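Two-armed build at Codham shared shop moves on to toothbrushes

The Pluder project, a two-arm rig put together at the Codham shared workshop, is on to bathroom stuff this month. Sorting toothbrushes, mostly. Blocks and cups were done by July.

Nest Craddock, who started the build, says the frame went up in 2 evenings. Wiring took a lot longer. "Cables. Always cables," Craddock said. The arms sit on oposite sides of a black extrusion frame, each with its own gripper, so both can get at the same patch of table.

Task now is toiletries, packaged and not. Thin handles, crinkly plastic, all of it hard to grip cleanly. Craddock wants 40 clean runs in a row before the group changes anything else. Best so far is 17.

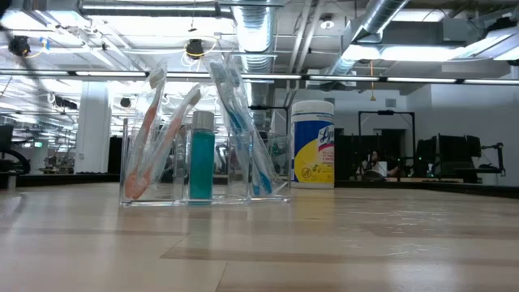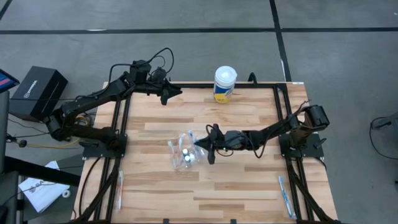 Toothbrushes and a canister of wipes, both times.

Can people who don't belong to the workshop come and try the arms?

Visitors are welcome on open evenings, from 6 pm, but a member has to be at the controls with you the first time. Under-16s need an adult along.

Next up is a softer set of fingertips, printed in the shop by the Bandgate group, who did the first brackets too. They've made 3 versions already and the last one split. A new one is due before the end of the month, if the printer behaves. Parts list will go up on the Pluder page once Craddock has typed it up, wich may take a while. Spare servos still wanted, drop them at the front desk.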